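Home | Season | Get Involved | Auditions | Tickets | Contact

Open Call: Actors and Stage Crew for "The Salt Ledger"
Posted in October by Kojo Gbeho

Dogbe Theater is looking for seven actors and a small crew for its spring production, "The Salt Ledger," a new play by Seidu Akolgo. The play is set in 1661 in a port town where two sisters keep the accounts for a merchant who never appears on stage. It runs two hours with one intermission.

Jahangir Begum directs. Kobina Appiah is designing the set and lights. Performances are in our main house, which seats 195.

Anyone 18 or older may apply. We are a non-union company. Previous stage experience is helpful for the two leads and is not required for the other parts. 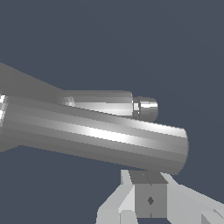

Roles

ADJO, 30s to 40s. The older sister. On stage for nearly the whole play and speaks directly to the audience in both acts. This is a large part, with several long speeches.

MARGARET, 20s to 30s. The younger sister. Quick, impatient, better with numbers than with people. Must be comfortable singing one short song without accompaniment.

THE CLERK, any age. Dry humor. Also plays the Harbor Pilot in Act Two.

CAPTAIN ROOKE, 40s to 60s. Three scenes, all in Act One.

THE WIDOW, 50s or older. Two scenes. One of them is the longest in the play.

CHORUS (two actors), any age. They play dock hands, neighbors and magistrates, and they move most of the furniture.

We will consider actors of any background and gender for the Clerk, the Captain and the Chorus. Accents are not needed. Please read in your own voice.

Crew

We need a stage manager, an assistant stage manager, a light board operator and a sound operator. The stage manager should have run at least one full production before. We will train the board operators. Crew members join for the last three weeks of rehearsal, except the stage manager, who starts with the cast.

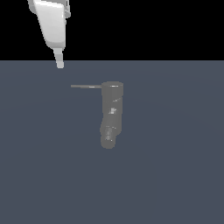 Auditions

Auditions are held in the upstairs studio at Dogbe, from 6:30 to 9:30 p.m. on two evenings. You only need to come to one. Slots are ten minutes each. Once you apply, we will send you both dates and ask which one you prefer.

Prepare one monologue of up to two minutes. It can be from any play, classic or modern, as long as it is not from this one. If you are reading for Margaret, also bring a verse of any song. After your monologue Jahangir may ask you to read a page from the script, which you will be given at the door.

Callbacks are by invitation. They last most of an afternoon and you will read with other actors. If you are called back, you will get the full script by email beforehand.

Rehearsals

Rehearsals run for eight weeks, three evenings a week from 7 to 10 p.m., plus some afternoons in the last two weeks. There are 13 performances. Please list every conflict you know of on your application. A few missed rehearsals in the first month can be worked around. We can't excuse anyone from tech week or a performance.

Pay

Actors receive a flat stipend of $600, paid in two parts, half at the first read-through and half after closing. The stage manager receives $900. Other crew members receive $350. Each member of the company gets two free tickets. Funding for the production comes in part from a $3000 grant from the Cedotitz Fund for New Plays.

We do not cover travel or housing. There is free parking behind the building after 6 p.m., and the entrance from the lot has a ramp. The studio is reached by elevator or stairs.

How to apply

Pick up a form at the box office or ask for one by email. Send it back with a résumé and a recent photo. A phone snapshot is fine. Crew applicants do not need to send a photo. Tell us which role or job you are interested in, or write "any."

Questions about roles and auditions go to Kojo Gbeho, company manager. Questions about crew positions go to Mohammed-Awal Amegashie, production manager. Both can be reached through the box office, open noon to 5 p.m.

Everyone who auditions will hear from us, whether or not they are cast.

Recent posts
Play Reading Group Returns to the Upstairs Studio
Box Office Hours Over the Holidays
Costume Shop: Sewers Wanted
Review Roundup: "Pronovau"
A Conversation with Seidu Akolgo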